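Taking Apart and Sorting a Desktop Workstation
Project report, Computer Hardware Practice
Vocational program in electronics, Naltville
Submitted: 2024-02-09

1. Purpose of the project

Our group received one used desktop workstation from the company Correia, which gives old office computers to our program. The task was to open the computer, take out the parts that can be used again, and write down in which condition we found them. A second task was to prepare a short work order, so that the next class can do the same job with less searching. I wrote this report for the group. There were 4 students in it.

Before this project I had only opened small home computers. A workstation is heavier and more things are fixed with brackets and plastic holders. For this reason we spent the first lesson only with looking and drawing, and we did not remove any part.

2. Preparation

We disconnected the power cable and pressed the power button for several seconds. Every student wore a wrist strap. We put an antistatic mat on the table and prepared paper bags for the screws, with the name of the part written on each bag. For the inventory we used the program Rirkevlow, where every part gets a number. Our computer was registered under number 641 and the box for its parts under 681.

3. Cards and holders

The expansion cards were the first group of parts. The rule in our class is to hold a card at its edges and never at the chips or at the gold contacts. A card should be pulled straight. If it is moved from one side to the other, the slot can be damaged. It is also necessary to check if a metal bracket holds the end of the card, and to open this bracket first.
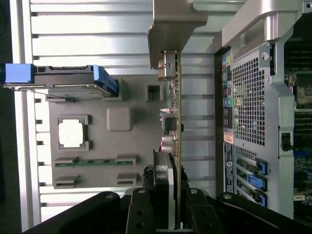
The plastic trays and carriers took us more time than we planned. Some of them are held by clips and not by screws, and it is difficult to see where one must press. In one case we pulled in the wrong direction and had to stop and look again at our drawing. We now recommend to mark the clips in the drawing with a red pen before the work begins.

Dust was another problem. We cleaned with a soft brush, because compressed air was not available in the room. Dust near the contacts should be removed before the part goes in the bag.

4. Memory and processor

Memory modules are easy to remove. The clip is pushed to the outside and the module comes up. We stored the modules in an antistatic box from Vaven, which has a separate place for each module.

The processor needs more attention. The lever is released, the load plate is opened, and the processor is lifted straight up with two fingers. The contact pins in the socket are very thin and they bend easily. The protective cover should go on the socket as soon as the inspection is done. 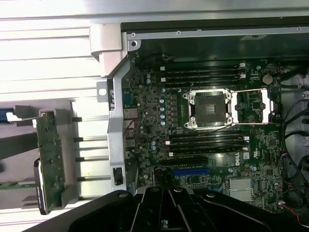 Figure 2. Motherboard in the chassis with the socket open and the memory slots empty.

We inspected the socket with a magnifying glass and did not find bent pins. The capacitors were checked only by eye. A capacitor with a round top or with brown liquid must be reported, but we had no such case. The coin-cell battery is collected separately from the other waste.

5. Results

The work took 5 lessons, and almost one full lesson of this was for the inventory. The memory and the processor were registered for reuse. The motherboard will stay in the chassis until May, when the next class will test it. We lost one screw from the bag for the drive holders and replaced it from the spare parts.

6. Open points

The work order still has no drawing of the cables. The labels on the paper bags should be printed, our handwriting was not always readable. We also could not find out which tray belongs to which clip set, so both are in box 681 with a note.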